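Farm Safety and Health Board > Training and Outreach

Topic: Hearing protection for seasonal crew, what do you use?

neseo_orchards
May 15, 2018
Hello all. I am responsible for a crew of 21 people on a fruit farm, and in June the work with the sprayers and the old tractors begins. Last year I bought a box of 400 foam plugs and most of them are still in the box. The crew says they are uncomfortable and they cannot hear each other. English is not my first language, so please excuse me if I use a wrong word.

My idea was to give everybody earmuffs this year. The Proltano ones are not cheap, but they can be cleaned and used again. I also want to make a short training, no more than 20 minutes, in the shade before the first shift.

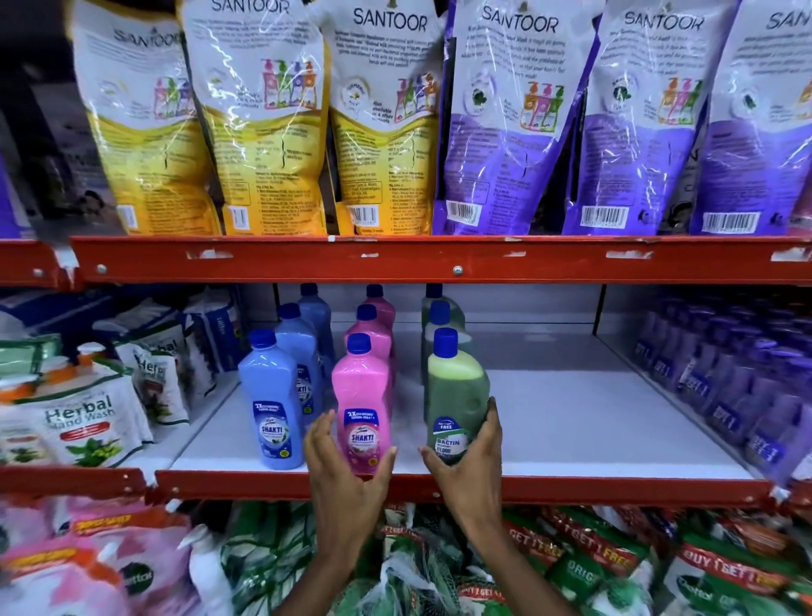
The second thing I want to ask is about the noise itself. I measured 80 decibels beside the newer tractor with a phone app, and much more beside the old one. Can I trust the phone, or must I rent a real meter?

suleck_dairy
Phone apps are OK for a first look, no more than that. Mine read lower than the meter our extension office lent us. Ask yours, maybe they lend too.

On muffs I don't agree. In hot weather people push them up on their heads after an hour. Plugs on a cord worked better for us.

ivanyshyn
Did anybody show the crew how to put the plugs in? You roll it thin, pull the ear up and back, and hold it until it expands. Most people skip the holding and then it falls out.

neseo_orchards
No, I only left the box near the door. This was my mistake, I see it now.

But about the cord - is it not dangerous near the PTO shaft?

suleck_dairy
Fair point. We don't wear them near any open shaft, only in the parlor and the feed room.

ivanyshyn
Then I would not take cords to an orchard at all. Buy 2 kinds of plugs without cord, keep a few muffs for the old tractor, and let people choose.

neseo_orchards
Thank you both. I will call the extension office about the meter and write here again when the crew has tried them.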